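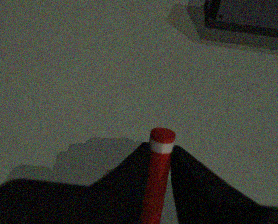 The Parnalberg office of the Darwish film fund has changed how it pays for public-information series, and its program manager agreed to explain the terms.

"We fund 13 episodes a year, and each one has to name the development goal it covers," she said. The fund received more than 40 proposals by the July deadline. Producers now get the money in two payments, the second after a subtitled master is delivered.

Travel was the main cost problem. "Flutthorpe was budgeted as a two-day shoot and took five – permits, mostly." Crews must now file location permits before contracts are signed.

Asked about audience figures, she said the broadcaster, Fivitz, reports them each quarter. "We don't set a target. We ask for the method."

September 2022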